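**Skastel** is a sea cliff and climbing area on the north side of the Fladmont headland. It is split into four sectors, which run from the landward end out to the point. Most of the climbing is single-pitch trad on rough gneiss, with a few longer lines on the seaward face. The Fladmont guide lists 679 routes for the whole headland, and Skastel holds the largest share of them.

## Rock and character

The rock is sound on the lower walls and looser near the top, where the gneiss gives way to a band of broken schist. Cracks take small and medium cams well. Face routes tend to be bold, with gear in horizontal breaks that are often a body length or more apart. In-place pegs are old and should be backed up. Bolts are found only at the lowering stations on Lirari Wall.

## Sectors

**Landward Slabs.** Low-angled and quick to dry. Most of the easier routes are here, and the descent is a walk down a grassy ramp on the left.

**Lirari Wall.** A steep, smooth wall above a flat platform. The central line follows a corner to a small overhang, then steps right to a finger crack. It stays in shade until around 4 in the afternoon.
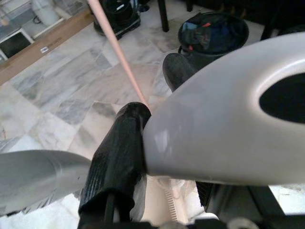 **The Trough.** A narrow zawn reached by a 40 m abseil from a block at the top. The platform at the bottom is covered for two hours either side of high tide, and is awash for longer in a swell from the north. Both walls have chimney and off-width routes, and there is no easy way out on foot.

**Point Buttress.** The longest routes at the crag, up to four pitches. The belays are on good ledges, but the last pitch of most lines crosses the schist band and needs care.

## Access

The usual approach starts at the gravel parking area below the Þórarinsdóttir farm and follows the wall to a stile. From there a path leads along the cliff top to the Landward Slabs. The farm track must be kept clear, and dogs are not allowed in the upper field during lambing.

The Trough and the right-hand side of Point Buttress are closed for nesting birds from March until the end of July. The limits are marked with painted stones on the cliff top.

## Grades and ethics

Routes range from Difficult to E6. Local practice is ground-up where possible, and new bolts are not accepted outside the existing stations. Chalk marks on the sheltered part of Lirari Wall do not wash off in rain and should be brushed after use.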